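Notebook - play kitchen set, bench layout and wear check
January 30, 2026
Entry by Martti Ikonen. Copies to Loubna Slaoui, Osvaldo Coutinho.

Purpose: fix a standard layout for the Medeiros play kitchen set before the nursery trial in February, and settle which pieces stay in. Lina has asked for a set that one adult can lay out and clear in under 15 minutes, from a single sheet, without measuring.

Table: the white one. Top wiped down with the mild cleaner and left to dry before anything was put on it. The small dark holes in the top stay open for now. Anselmo wants plugs in them. I have no objection, but the plugs must sit flush or the cups will rock. They do make handy reference points for the layout sheet, so if they are plugged, use dark plugs.

Starting layout: cookware down the left, plate top centre, food near the plate, colander and ketchup in the middle. The pan and the slotted spatula go together, as they would by a hob. 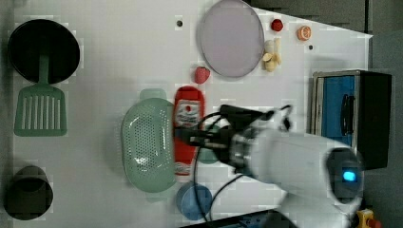 Fig. 1. Middle of the table with the colander, ketchup bottle on its side, blue cup below.

Notes on this layout:

Ketchup next to the colander reads well. The red against the pale green is easy to pick out, and Loubna made the same remark without being asked. Label side up.

The two strawberries are not the same size. I had them down as a pair on the parts list and have corrected it to "strawberry, large" and "strawberry, small". One goes below left of the plate, the other on the right with the orange and the banana. Keeping them apart gives the child a reason to look over the whole table.

The plate is a shade I would call lilac and Osvaldo calls grey. Sheet says "large plate". There is only one large plate, so that will do.

Food is kept off the plate at the start. Filling the plate is the task. If it starts with food on it the youngest group tends to tip everything out first.

Storage: the set came out of the Clokau crate, which is too deep. The pan ends up at the bottom with everything else in it, and the spatula has to go in diagonally. Have asked Osvaldo for the shallower crate and a divider. He thinks the Bristier divider can be cut down to fit. Cut edge to be sanded and checked by hand before it goes anywhere near the nursery.

Toaster oven: on the right-hand side, with its front where the child can reach the handle. I tried it further back and it was too far for a short arm.

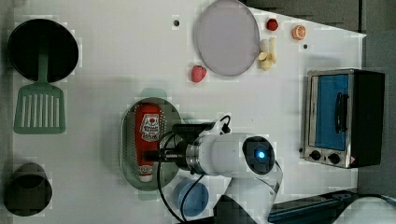 The door is the part I expect to fail first. Cycled it by hand, 500 openings, then stopped and looked at the hinge with the lens. No cracks. Slight polishing on the pin, nothing I would act on. Carried on to 900. The same, with a little more play at the handle side. Mark on the wear card as "acceptable, recheck". Next check after the trial, same method, same person if possible - Loubna opens it more gently than I do and the numbers would not compare.

Weight: the oven is the heaviest piece in the set, going by the feel of it. It goes on the table first and comes off last. Two hands. Put this on the sheet in bold.

Washing: plate, cups, colander and play food done by hand in warm water with plain washing-up liquid. Oven wiped with a damp cloth only. The orange needs a soft brush between the segments. The larger strawberry also, on account of the bumps. Drying on the Futetti rack took longer than I allowed for. Water sits in the cups if they are not turned over, so they are to be turned over.

Tray and ketchup: tried the bottle inside the green oval piece as an alternative to laying it alongside. It fits, and it stops the bottle rolling if someone leans on the table. 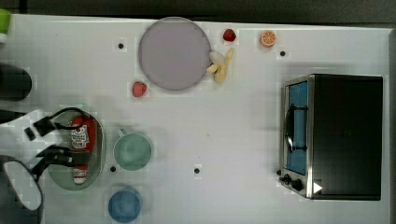 Anselmo prefers this version and so do I, with one reservation. A child who wants the colander for something else has to take the ketchup out first, and at the younger end that may turn into an argument. Suggest we run both in the trial, half the sessions each, and let Lina decide from her own notes.

The banana stays tight up against the plate in either version. With a gap it gets knocked towards the oven.

Pieces to confirm for the trial: pan, slotted spatula, large plate, colander, ketchup, cups, oven, both strawberries, orange, banana. Spare food stays in the cupboard.

Open points:
Hole plugs - Anselmo.
Shallow crate and cut divider - Osvaldo.
Layout sheet, first draft, large type - me.
Groups of 8 or fewer per table, to be agreed with Lina.
Wear card for the oven door is in the folder behind this page. Loubna to initial it.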